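January 8, 2021

First post of the new term, and mostly a record of where the manipulation task stands before the regional round in June. The club meets on Fridays in the back half of the Surkdale building, and most of what follows came out of my notebook, so the order is not always sensible.

The task this year is called Tidy. The robot starts in front of a piece of furniture with several household objects on top. It gets a text instruction naming one object and one destination, and it has to move that object without disturbing the rest. Scoring is 10 points for a correct grasp, 10 for a correct placement, and a deduction for every other object that shifts by more than the width of its marker. Closing a drawer afterward is scored separately. The rules allow the drawer to start open, and for now we take that allowance every time.

Our stack has three parts. Prollero is the perception and planning code, which last year's team left in reasonable condition. Mnguni is the arm controller, rewritten over the summer. Between them sits a thin layer that turns "put the chip bag in the bottom drawer" into a sequence of poses, and that layer is where most of the bugs live.

Rigid objects are close to solved. The apple is a sphere as far as the planner is concerned, and the bowl gets picked by the rim. The bottle on its side gave us some trouble with depth, as clear plastic always does, but the label is opaque and has enough texture to fit a cylinder to. The snack bag is the one that costs points. It has no fixed shape, the surface throws highlights, and the box the detector draws around it changes every time somebody touches it.

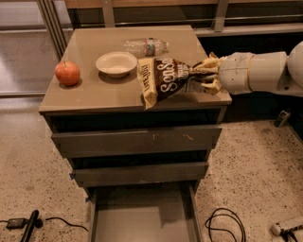
Petronella Nel argued for grasping at the crimped end and nowhere else. I had been using the centroid, on the theory that the load would be balanced. The trouble with the centroid is that the fingers have to compress the inflated part of the bag before they get any friction, and by then the whole thing has moved. The crimp is thin, stiff and easy to segment once you look for a straight edge. The cost is that the bag hangs at an angle, so its lowest point is well below the grasp point and is not where the planner thinks it is.

We fixed that with a crude correction. After the lift, the code takes one more depth image, finds the lowest point belonging to the bag, and adds that offset to the clearance height for the transfer. It ignores swing. If the arm moves slowly enough, swing does not matter much, and we have time to spare in the run.

Results so far, all with the bag:

- Centroid grasp: 67 trials, 8 complete placements
- Crimp grasp with the clearance correction: 70 trials, 67 grasps, fewer placements than that

I am leaving the last number out until we agree on what counts. The rulebook says "inside the drawer," and we have had cases with a corner resting on the side wall. I wrote to the organizers in Lurkurport and have no answer yet.

The placement side is simpler than I expected. The drawer is low and the arm comes in from the side, so the approach is a descent to just above the rim, a short lateral move, then release. Opening the fingers fully matters more than I had assumed. At half width the film clings to one pad and comes back out with the hand.
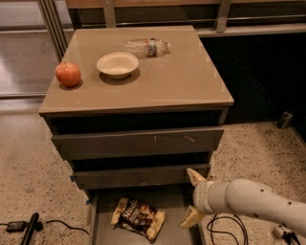 After release the arm has to retreat along the same line it came in on. An earlier version of Mnguni took the shortest joint-space path home, which swept the elbow over the top surface and cost us the bowl twice - no damage, but a full deduction both times. The retreat is now a fixed Cartesian segment followed by the normal path. It adds a little time per run.

Still open:

- Closing the drawer. A push with the closed fingers works on the top drawer and stalls on the bottom one, where the arm is near the end of its reach.
- Detecting a failed grasp. The finger position reads almost the same with and without a crimp between the pads. Petronella wants to use wrist torque, but the bag weighs so little that I doubt the signal is there.
- Lighting. Everything was tuned under the warm lamps in our room. The competition hall is brighter, and the glare on the film will be different.
- The calibration script still writes to a hard-coded path. Whoever touches it next, please fix it.

Next session is drawer closing only, with the bag left alone. Logs are in the usual folder, named by trial number.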